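Truka Bridge and Brikside Roundabout - Roadside Structures and Unauthorized Installations
General inspection checklist with comments, August round. Sheet 2109. 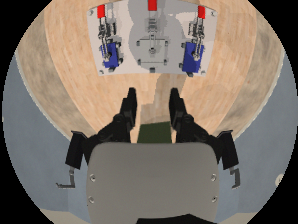
Complete one sheet per site. Mark each line OK, ACTION or N/A and write a comment for anything other than OK. Comments from this round are printed under the lines they belong to. Items carried over from the previous sheet keep their old number.

## 1. Before going on site

- [x] Lane closure notice posted for the roundabout - OK
- [x] High-visibility vest, class 3, worn by everyone outside the vehicle - OK
- [x] River level checked against the painted gauge - OK
- [ ] Parish office told of start time - ACTION

Comment: The office was told 10 a.m. and the work began at 9. Two residents phoned to report people climbing on the bridge. Correct the standard letter, which still has the old start time in it.

## 2. Bridge parapet and deck

- [x] Coping stones, upstream side - OK
- [ ] Coping stones, downstream side - ACTION
- [x] Expansion joint, east end - OK
- [x] Weight limit sign legible from both approaches - OK
- [ ] Drain outlets clear - ACTION

Comment, coping: Stone 11, counting from the Karam side, rocks under hand pressure. The mortar bed has gone on the road face only. Temporary wedge fitted. Repoint before the first frost. Do not use hard cement mortar; the last repair did, and the edge of the stone has spalled along it.

Comment, drains: Second outlet from the west blocked with silt and leaf. Rodded from above without success. Needs to be done from a boat.

## 3. Items attached to the bridge by persons unknown

This section covers the garden gnomes, the brass letterbox and anything later. The parish council has asked that nothing be removed unless it fails a line below.

- [x] Nothing projects into the carriageway - OK
- [x] Nothing projects below the arch into the navigation channel - OK
- [ ] No drilling into original masonry - ACTION
- [x] No live electrical supply - OK
- [x] Item cannot be mistaken for a road sign or a signal - OK
- [ ] Fixings will hold the weight of a child - ACTION

Comment, drilling: The letterbox is held by two expansion bolts set in the joint, with the edge of one hole touching the stone. Damage is slight. Leave the bolts in place, as pulling them will take the arris off. The box has been receiving mail. Contents were passed to the parish office unopened.

Comment, fixings: The gnomes on the pier ledge are bedded in construction adhesive and passed a steady pull. The one with the fishing rod did not. It came away in the hand and is now in the depot store, tagged with the site name. It may be claimed on any working day. The rod itself is a length of garden cane and is not considered a hazard.

## 4. Roundabout center island

- [x] Sight lines clear above 3 feet on all approaches - OK
- [x] Chevron boards upright and clean - OK
- [ ] Island surface free of loose objects - ACTION
- [x] Lighting column door locked - OK
- [ ] Installation stable in wind - ACTION

Comment, loose objects: Eleven teacups were recovered from the grass. They belong to the dining table set up on the island over Sunday night. Broken china was raked out by hand and the area was gone over twice. The mowing contractor has been told to keep the blades high for the next cut.

Comment, wind: The table is staked at all four legs and did not move. The tablecloth is held by clips and was lifting at one corner when inspected. A cloth in the carriageway is a serious risk to motorcycles. Cloth removed. Table and chairs may stay until the planting contractor, Brerkora, needs the ground.

Drivers were slowing to look on the Brikside approach. One hard braking event was noted during the visit. If the table is still in place at the next visit, count braking events for one full hour in the evening peak and enter the result here:

Braking events: ______

## 5. Footpath and towpath approaches

- [x] Handrail secure - OK
- [x] Steps even, nosings visible - OK
- [ ] Kissing gate closes under its own weight - ACTION
- [x] Life ring present with line attached - OK

Comment: Gate drops on the hinge side and catches the post. Carried over from the spring sheet and from the one before that. The landowner accepts that it is his gate but disputes the post.

## 6. Public contact during the visit

- [x] Questions from the public referred to the parish office - OK
- [x] No statement given on who is responsible for the installations - OK

Comment: A number of people asked. One offered a name, which was not written down. A reporter wanted the inspection crew to sit at the table for a photograph. This was declined on traffic grounds.

## 7. Follow-up

| Item | Action | Priority |
|---|---|---|
| 1 | Correct start time in standard letter | Low |
| 2 | Repoint coping stone, lime mortar | High |
| 2 | Clear second drain outlet by boat | Medium |
| 3 | Monitor letterbox bolts | Low |
| 4 | Recheck table stakes after rain | High |
| 5 | Gate hinge and post | Medium |

Return the completed sheet to the highways desk. Copy to the parish office, less section 6.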